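Open day at Skerlow

The Skerlow building opens to visitors once a year, usually in October, but this time it was moved to spring because of work on the roof. I went with my sister and got there just after 11. Parking is in the field behind Quintanilla, the tile shop, and from there it is a short walk along the canal. Entry is free. You sign in at the front desk and get a paper badge and a map with 12 stops marked on it.

We started upstairs with the pottery room, where Stisteck has its kilns. The guide let people handle some unglazed mugs and explained how long they take to dry. It was crowded and warm up there, and the stairs are steep, so anyone with bad knees should ask for the elevator at the desk.

The part I had come for was on the ground floor, where Jodum works with household things: dishes, food, cleaning items, whatever ends up on a kitchen counter after a meal.
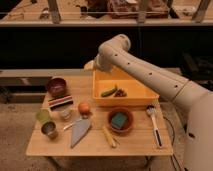 Amos Ferreira
Visits editor

The table is pale wood in the butcher-block style, and I would have taken it home. An orange-yellow tray with raised sides had the produce in it, a long green vegetable that I took for a cucumber and a small dark bunch next to it that looked like grapes. A round orange fruit was out on the wood, close to a small white cup. I liked the two bowls best, one dark maroon and glossy, the other a terracotta brown with a teal-green sponge leaning in it. There was also a blue-gray spatula with a wide blade, and an open can.

A woman from Jodum talked for a while about how people put a kitchen back in order. Her view is that most of us deal with food first and dishes second, and leave the sponge for last. My sister does it the other way around and said so. The talk ran over, but the questions were good.

Lunch was soup and bread in the canteen, paid in cash only. The line moved slowly. We skipped stops nine and ten, which were both outdoors, as it had begun to rain.

The last stop is the old loading dock, now used for storage, with a few photographs of the building on the wall. We were back at the car by three.

Visited 15/03/2024. Badges go back in the box by the door.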